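Speaker notes: Furnishing the Upper Floor
Janmont Residential Services, annual staff briefing, August 31, 2023
Speaker: Lucinda Marchetti
Slides: Savvas Karamanlidis

Slide 1. Opening

Good morning, and thank you for coming. Wait for the doors to close before starting.

My subject is the upper floor at the Plustville house: the landing, the work table and the small kitchen area. The ground floor was covered in the January briefing and I do not propose to repeat it. Questions on the lease should go to Booker Bellamy, who is speaking after the break.

Slide 2. The brief we were given

The instruction from the house team was short. The floor should feel like part of a home, it should stand up to daily use, and it should be possible to set it back in order at the end of each day. We were allowed 14 working days and a furnishing budget of 1,894 pounds, which did not include lighting or electrical work.

Pause here. Several colleagues have asked whether the budget included the railing. It did not. The railing was in place when we took on the floor and has been left as it was.

Slide 3. The landing and the table

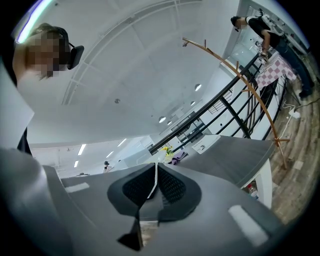 Upper floor, looking up towards the railing and the work table.

I would ask you to look first at the checked cloth, in pink and white. The previous arrangement had a bare table, and residents' feedback was that the corner felt like an office. A cloth was the least expensive change we made on the whole floor and has drawn the most comment. Marta Lytvynenko keeps a second one in the linen cupboard so that one can always be in the wash.

The bent wooden piece with the short pegs, in front of the railing, should be kept clear of coats during fire drills. It is light in appearance and people are inclined to overload it. The house rule is 8 items at most.

Lighting. The round recessed fittings overhead belong to this part of the floor. The long fluorescent panels further back serve the other room and are on a separate switch. Please remember both switches when locking up.

Now the floor itself. You will see a white power strip beneath the table, with its cord running across the wood-grain surface. I raise this because it is the one matter on the landing that remains open. Our proposal is a floor socket under the table. Until that has been approved, the cord is to be laid along the wall wherever it will reach, and the strip is to be switched off when the table is not in use. [Do not be drawn on dates. Arlo Montoya has the quotation.]

Slide 4. Choosing small appliances

This section is for colleagues who order equipment for other houses.

We considered 3 models for the kitchen area and set the same tests for each. Could the controls be understood without the manual? Could the front be wiped down with a damp cloth? Would a resident with limited grip be able to turn the dials? On the last point we were advised by the Baptiste day centre, whose staff were generous with their time.

Touch panels did poorly. Large round knobs did well, and I would recommend them as a general standard.

Slide 5. The kitchen area

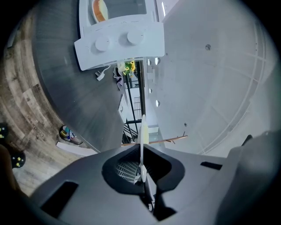
Photograph: Janmont Residential Services / Upper Floor Project

The white appliance has two round knobs, side by side, and an opening above them through which the contents can be seen. What is inside looks very much like a cake, with a pale yellow centre and an orange rim. Being able to see in from the front matters to us, as doors are opened less often.

Please note the white plug hanging below the control panel. Our guidance on loose cords is in section four of the handbook and applies on every floor: a cord that is not plugged in should be gathered and secured -- it should not be left to dangle from the work surface.

The sunflowers deserve a mention. We were asked for colour and had little money left for it, and a small bunch of yellow flowers near the railing does a good deal for the room. The greyish-purple cloth beside them is in keeping with the softer shades we prefer for textiles on this floor.

Slide 6. Requests to house managers

Send textile orders to Marta by the end of the month. Report worn cords to Arlo in writing. Any furniture to be placed near a stair railing must be agreed with the house team first, including pieces brought in by families.

The Voken catalogue is no longer our default for kitchen goods. Existing orders will be honoured.

Slide 7. Questions

Allow ten minutes. If asked about the second house, say that a survey has been commissioned and leave it there. Hand over to Booker Bellamy.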